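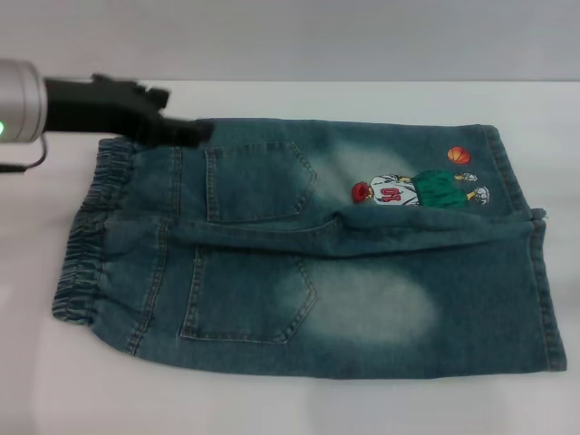
le jean à taille élastique, vu de dos, avec le basketteur n°10

Prostside
bonjour, je trie les vêtements du petit et je bloque sur celui-là. Une jambe se met toujours en travers quand je plie, et l'ourlet dépasse. Vous faites comment ? j'ai 3 tiroirs pour tout, pas plus

lies_h
poches dehors, une jambe sur l'autre bien à plat, puis en 3 vers la taille. L'élastique fronce, faut tirer dessus avant

Wenau
Pas d'accord, moi je roule. Plier sur un imprimé ça finit par craqueler, j'ai flingué un dino comme ça

lies_h
mouais, 5 ans que je plie, zéro souci. C'est le sèche-linge qui abîme, pas le pli

Sombat707
+1 lies. Lavage à l'envers et c'est bon. Par contre l'ourlet effiloché je couperais les fils avant qu'il tire dessus

Prostside
ah non l'effiloché je laisse, j'aime bien ! pareil pour les zones délavées

Wenau
roulé tu en mets 5 debout dans un tiroir, je dis ça...

Prostside
bon j'essaie les deux dimanche, je vous redis. et le bonhomme aux cheveux rouges on le met dedans ou dehors du coup ??

lies_h
dehors, sinon il le trouvera jammais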